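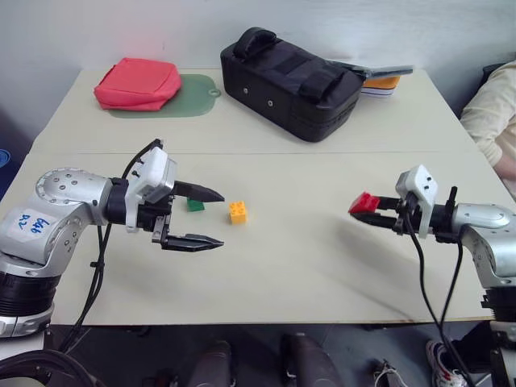 Photo: Tae-yang Hyun / Latdale

Section 4. Setting up the Volcombe ambulatory EEG recorder

This section covers preparing the recorder, placing the electrodes and starting a home recording. It is written for clinic staff who have completed the Latdale introductory session. Instructions for patients are in the separate leaflet, form 308.

4.1 Before the patient arrives

1. Check that the recorder, the electrode set, the belt pouch and the event button carry the same kit number.

2. Fit a fully charged battery pack. The battery light shows steady green when the pack is seated. If it flashes, remove the pack, wipe the contacts with a dry cloth and fit it again.

3. Insert a blank memory card with the label facing the screen.

4. Open Stoltura on the clinic computer and connect the recorder with the short cable. Select New Study.

5. Enter the patient's record number and date of birth. Do not enter the name. The name is added when the study is closed.

6. Set the clock from the computer. A clock error cannot be corrected after recording has started, and the diary times will not line up with the trace.

7. Disconnect the cable.

Note: Stoltura will not accept a card that holds an earlier study. Archive the study first, then choose Clear Card. Clearing takes more than 2 minutes on the larger cards.

4.2 Placing the electrodes

1. Ask whether the patient has had skin reactions to tape, paste or collodion. Record the answer on the front sheet.

2. Measure the head and mark the sites using the standard 10-20 positions.

3. Part the hair at each mark. Clean the skin with prep gel on a cotton swab. Stop if the skin reddens or breaks.

4. Apply each electrode with paste and cover it with a gauze square. Start at the back of the head and work forward.

5. Place the ground electrode on the midline of the forehead and the reference as shown on the kit card.

6. Place the two ECG electrodes below the collarbones.

7. Gather the leads at the back of the neck. Leave enough slack for the patient to look down and to each side without pulling.

8. Plug the leads into the head box by color and number.

CAUTION: Do not place electrodes over a wound, a recent surgical scar or a shunt valve. Move the site, and write the new position in the study notes.

CAUTION: Collodion and its remover are flammable. Use them only in a ventilated room, away from heat.

4.3 Checking impedance

1. Press and hold CHECK until the electrode map appears.

2. Wait for all sites to report. Sites within limits are shown as filled circles, and sites out of limits as open circles.

3. For each open circle, add gel through the electrode opening and repeat the check.

4. If a site stays open after the second attempt, replace the electrode.

Error 923 means the ground electrode is not detected. No other reading is valid until it is cleared.

4.4 Starting the recording

1. Press and hold START. The screen shows the elapsed time.

2. Ask the patient to close the eyes, open the eyes, blink and clench the jaw, pausing between each. Mark each step with the event button.

3. Give the patient the diary and explain that the button is pressed once at the start of any spell. A family member may press it.

4. Place the recorder in the pouch and lock the keys.

WARNING: The recorder is not an alarm. It does not alert anyone during a seizure. Review the patient's seizure plan before the patient leaves.

The recorder must be kept dry. The patient must not shower, swim or use an electric blanket while wearing it.

Replacement electrode sets are ordered under part 1894. Older sets made for the Akpan head box have a different plug and must not be used with an adapter.

Section revised 7 January 2024. Reviewed by Manju Semwal, Clinical Documentation.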